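Furnishing and Clearance Works, Soltutside Hall
Interim progress report to Preda
Prepared by: Vasilică Tănase
Date: 20 Apr 2022

Summary

Work on the ground floor is on schedule. Spending to the end of this reporting period stands at $494 against the small-items line, all of it on shelving parts and floor tape. Two items are open: cable runs on the east side of the floor, and the condition of the upholstered seating. Neither affects the opening of the room to users.

1. Shelving

The white metal shelving has been assembled and placed beside the square pillar, as agreed with Bogdan Bratu in February. Uprights are the slotted type, so shelf heights can be changed without new parts. A second order of brackets from the supplier in Sturkville was short by three pieces; the balance has been delivered and is in the store.

Shelf loading has been kept light at the upper levels. Heavier items go to the bottom shelf. Labels are not yet fitted. The label stock we hold does not stick well to the coated metal, and a magnetic type is being priced.

2. Floor

The concrete was cleaned and resealed before any furniture was moved in. The seal is glossy and shows dust quickly. Sweeping is now daily; mopping twice a week.

Marking is partly done. Tape was used for positions that may still change — paint will follow once the layout has been in use for a full quarter. The teal area is to be kept clear of storage. Any request to place furniture on it should come to this office first.

3. Seating and small furniture

The green piece was transferred from the Olville site with the rest of the lounge stock. It is structurally sound. The top has marks that did not lift with a dry brush, and a test with a mild detergent on a hidden section is planned before the whole surface is treated. If the test fails we propose a fitted cover in place of reupholstery. The quote for reupholstery exceeded the replacement cost and has been declined.

The small table near the rear glazing keeps its checkered cloth for now. It is used for short tasks done standing up and does not need to be fixed in place.

4. Waste and sorting

The mesh wastebasket stays by the pillar, with the bin for small colored items next to it. Users asked for both to be within reach of the shelving. Emptying is on the evening round. A lidded container was tried in the same spot and withdrawn after complaints that it was slow to use.

5. Lighting

The tube fittings under the corrugated ceiling have been tested and cleaned. Light levels at floor height are adequate across the main area. The side-wall fittings are on a separate switch, and the switch plate is to be relabeled.

Ground floor, Soltutside: green furniture, floor and shelving, then the wider room.

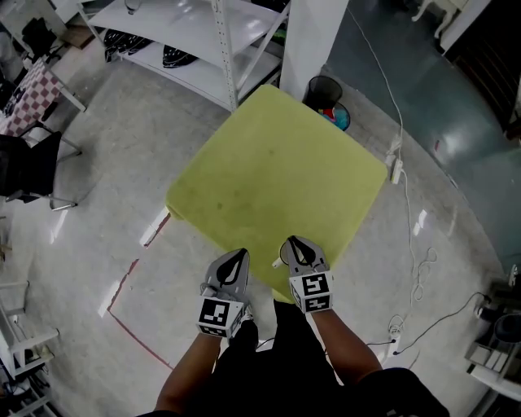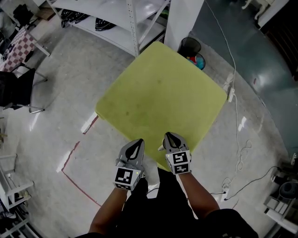
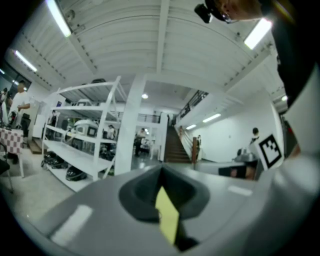
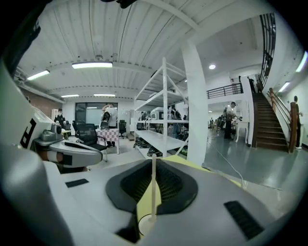

6. Open items

Cable runs. Power strips are still being used on the floor. The electrician has proposed two additional wall outlets on the east side, with a low-profile cover over any run that has to cross a walkway. Cost approval is requested from Preda under the electrical line, which has not been drawn on to date.

Upholstery. Detergent test to be carried out and the result reported in the next period.

Labels. Price for the magnetic type to be confirmed by Bogdan Bratu.

7. Next period

Planned work consists of the outlets, subject to approval, the remaining floor marking, and an inventory of what is stored on each shelf. The inventory sheet will use the same item codes as the Olville stock list so that the two can be merged. Items without a code will be held in the store until one is assigned.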